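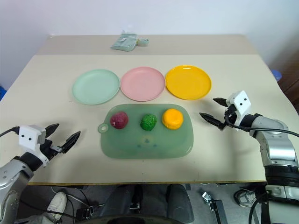
Both arms at the board, fingers open. Three plates behind, three pieces on the green board.

June, 10:40. Gripper comparison, Stargate bench, pick and place.

Question for this round: does the Bundgaard finger profile lose anything against the stock Cavley fingers on round, smooth pieces? The long pads did fine on blocks and pouches last month. Round stuff was never tested properly, only demoed.

Setup as left by the previous session. Housings unchanged, both sides on the same firmware. Arm controller is the Dreltcombe unit, with the wrist current limit back at default (it had been raised for the drawer task and nobody wrote it down; please write it down). Force threshold at 573 on both grippers, in raw counts. Not calibrated to newtons and I don't intend to do that this week.

Task: one piece to one plate, any order, start pose reset by hand between trials. A trial is void if a plate moves more than a finger width. Voids are logged but kept out of the success rate.

## Fingers

- Stock: closes fast, tends to squeeze a ball forward if the approach is low. Needs the contact line at or above the middle of the piece.
- Bundgaard: slower to close, more tolerant in height, less tolerant in yaw. If the pads come in crooked the piece rolls before the second finger arrives.
- The bumpy green piece is easy with either. Texture helps more than finger shape.
- The orange one is the hard case. It is the largest of the set and needs a wide opening, so the fingers have a long way to travel before contact. Most rolls happen here.

Ran 16 trials per finger set before the break. Stock dropped three, Bundgaard dropped two. Too few to say anything. One of the Bundgaard drops was my fault: I let go of the teleop trigger during the lift.

## Two arms at once

Tried overlapping the motions, left arm carrying while right arm lines up on the next piece. Cycle time improves, but the right arm should hold at pre-grasp until the left has finished its release. When both closed in the same half second, the controller log showed a gap of 848 ms on the right gripper topic. Seen twice. Might be the bus, might be the logger. Total log for the session is 2,818 lines, so it's readable by hand if anyone wants to look.

Left gripper has the dark red piece at the edge of the pink plate, right gripper is open at the orange one:

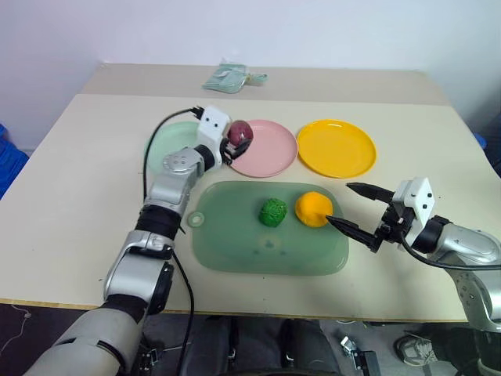
## Open items

1. Repeat with a larger trial count, alternating finger sets in blocks so wear and operator fatigue are shared.
2. Log the gripper topics on a separate process and see if the gap goes away.
3. Try a release height 10 mm lower. Round pieces let go above the rim sometimes wander across the plate.
4. Check the left cable loop at full wrist roll. It has slack at the current poses but I haven't tried the extremes.
5. Re-zero both grippers cold. Today's zero was taken after warmup.

14:15. Stock fingers back on. Threshold left at 573.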